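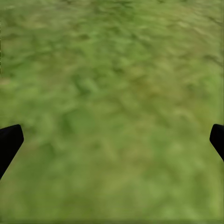
Sudheer Nambiar has spent most of his working life being told that the machine is nearly ready. He fixed floor scrubbers first, then conveyor lines, and now he looks over robot pitches for Khattak, a chain of garden and hardware stores that would very much like something else to pick up after its customers.

"I get 2 kinds of visitors," he told me when we met in the back office on 9 April 2024. "One wants to sell me an arm that stocks shelves. The other wants to sell me an arm that tidies a yard. Neither one has ever asked to see my shelves or my yard."

The yard pitch is the one on his desk at the moment. A small outfit called Ciltow has been working on a gripper that collects things from a lawn, and so far the work lives mostly in simulation: a pair of black fingers, a lot of blurry grass and a green ball. Nambiar has looked through it more often than he'd like.

"Grass is a fair choice, I'll give them that," he said. "Everybody else shows me a clean white table. But it's computer grass. It doesn't have dog mess in it, or a hose, or a kid's sock."
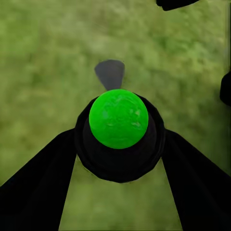
ON PICKING THINGS UP

I asked him whether a green ball on green ground wasn't a decent test. He thought about it for longer than I expected.

"It's a decent start. A ball is kind to you, though. It's the same from every side, so you can come at it any way you want. Try a pair of pruning shears somebody left open. Try a wet glove." He pulled a glove out of his jacket and dropped it on the desk, where it stayed for the rest of our talk.

Nambiar's own yardstick is a job sheet from the Vinen Road store. Closing the outdoor section takes two people and covers 210 separate items, from coiling the hoses to turning the seed racks.

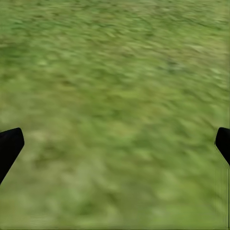

"How many of those could I hand over tonight? Sweeping the main aisle, maybe. We already have a machine for that, and somebody has to walk ahead of it moving pallets."

He is not against the idea. He bought a robot mower for his own house, a Jelar, and likes it fine — on the flat part. The slope he still does by hand. What bothers him is the way a single grab gets talked up into a whole chore.

"Picking up is one piece. You have to find the thing, know it's trash and not somebody's phone, get to it, grab it, carry it, and put it where it goes. Then do it 300 times and not run over a flower bed. When a salesman says 'it can tidy,' I ask which of those he means. Usually we have a short meeting."
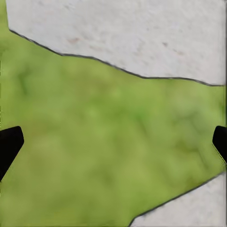 And the home? Surely laundry and dishes are closer than they were? Nambiar shrugged. Closer, yes, he said, but he has heard "closer" since his daughter was in grade school, and she now pays her own rent. A store at least has floor plans and a night shift. A house has stairs, a cat and people who leave things wherever they please.

"My wife asked me when she can get one that folds towels," he said. "I told her to keep folding."

Ciltow is due back in May, and he has asked them to bring real hardware to the Vinen Road lot, where the turf samples are laid out along the fence. He plans to scatter a few things himself before they arrive. The glove is going out there first.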